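Remote control notes, restocking task
Jan 5, 2023

The pedal mapping was the first thing to change. In October I had the clutch on the left pedal and the gripper on the right, and I kept opening the fingers whenever I meant to pause and recenter my hands. Both functions are now on the hand controllers, with the clutch on the side button. The pedals only start and stop a recording. I have not dropped an item by mistake from that cause again.

The task is moving snack packets between a basket and a small shelf. I run it from the Andik station, which reads two hand controllers and sends pose targets to the arms through Fusex, our logging and control layer. Fusex writes joint positions, gripper width and the camera streams to one file per attempt. The count stands at 466 recorded attempts, of which 182 have been reviewed and marked usable. Review is slower than recording. I watch every attempt at double speed and again at normal speed near each grasp.

Thin film bags are a poor match for position control. A box gives you a hard stop and a clean width reading. A bag folds, the fingers close further than expected, and the width tells you very little about how much film is between them. My fix is procedural. I close slowly, hold for a moment, lift 2 cm, and hold again before moving off. The second hold costs time but makes bad grasps easy to find in the log, where the current on the gripper motor sags before the bag slips.

The lower shelves need a different approach. Coming in level with the board works better than coming down from above, and the wrist has to be rotated before the hand passes under the lip. If I rotate late, the knuckle touches the wood and the arm faults. I lost most of a session to this before I added a waypoint at the shelf front — a habit more than a software feature, just a place where I always stop and turn.

Latency is acceptable. I see up to 4 frames of delay on the wrist view and less on the fixed view, so I steer from the fixed view and use the wrist view for the final approach. The Festel mounts have held their calibration well, though I still check them at the start of each session. The Lục scripts that trim idle time from the recordings needed a longer threshold, as they were cutting out my holds.

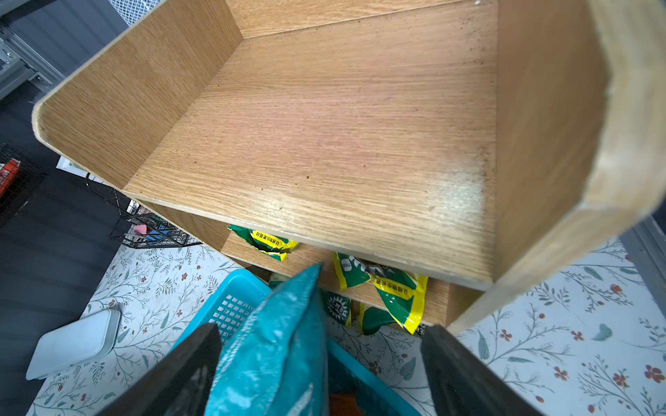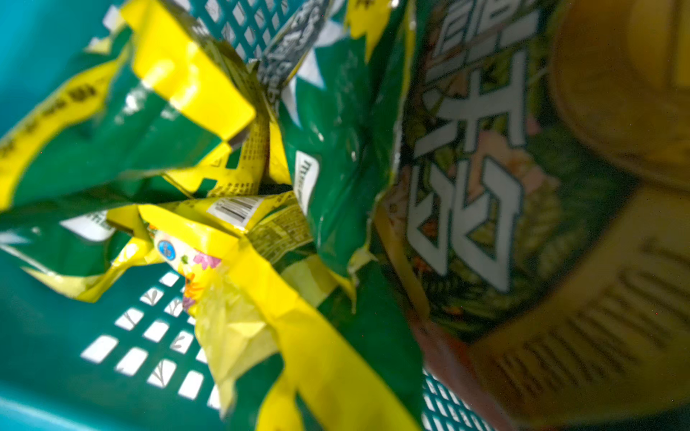
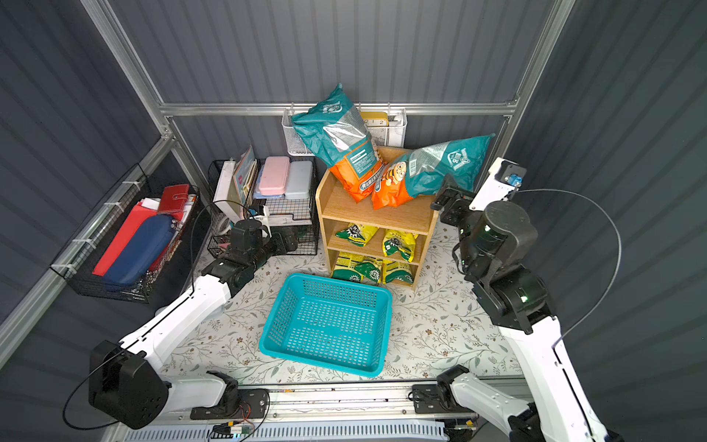 Should failed grasps be deleted from the set?

Keep them if the operator recovers within the same attempt, and label the point where the recovery starts. Attempts that end in a fault or a manual reset go to a separate folder and stay out of training.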